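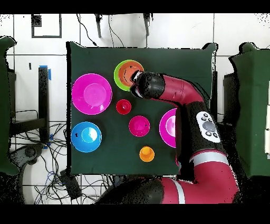

Bright bowls and plates on dark green cloth.

I'd been meaning to talk to Noemí Nava for ages, mostly because I wanted her soup recipe (she wouldn't give it to me, but I got close). What I got was two hours on colour, mismatched dinner sets and why she can't stand white plates.

Noemí has been putting on shared lunches in Pundia for 10 years now, and every table she lays is a riot. Pinks beside oranges, limes beside blues – nothing goes with anything. I asked if that was the plan from the start.

"God, no," she said. "I had two dinner plates and a saucepan. People brought their own bowl, and then they left it behind, and I washed it and put it out the next time. After a while I liked it better than any set I could've bought."

She did own a proper set once, a cream one with a gold line around it, which was a wedding present from her aunt. It lived in a cupboard at the Vikel Street flat and came out for Christmas. "I was so scared of chipping it that I never tasted the food," she told me. Her sister has it now. Her sister doesn't use it either!

So where does she find everything? The op shop, mainly, and the market on Nasution Road in September, when people clear out their sheds. She won't pay more than 3 dollars for a plate. She picks them up, taps the rim with a fingernail and listens, and if she gets a dull little clack she puts it back.

I wondered whether the colour of a bowl really changes how you eat from it. I tried this at home with pumpkin soup, half in a grey bowl and half in a yellow one, and I'm sorry to report that the yellow one disappeared first. My partner says I was just hungrier for that one. Noemí wasn't surprised either way.

"Kids are the ones who'll tell you," she said. "Give a kid beans on a white plate and it's beans. Give them beans on their favourite colour and they'll at least have a conversation with you about it."
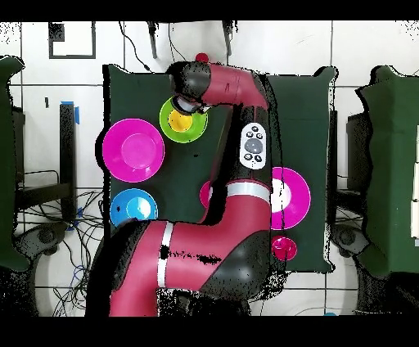 Nabila Setiawan doesn't buy a word of this, by the way. She told me she'd eaten off the same plain white plates for most of her life and that a good curry looks after its own colours, thanks very much. She also thinks matching plates stack better, and having seen the leaning tower beside Noemí's sink, I had no comeback.

"She's right about the stacking," Noemí said when I passed it on. "She's wrong about the curry."

The biggest lunch so far had 300 people at it, and she was short of bowls by the second sitting. Neighbours ran home and came back with whatever they had – mixing bowls, a gravy boat, somebody's camping mug. She ate her own lunch out of a measuring jug, standing up.

Next time I'm bringing my yellow bowl, and I'm asking about the soup again. All I have so far is that there's a parsnip in it.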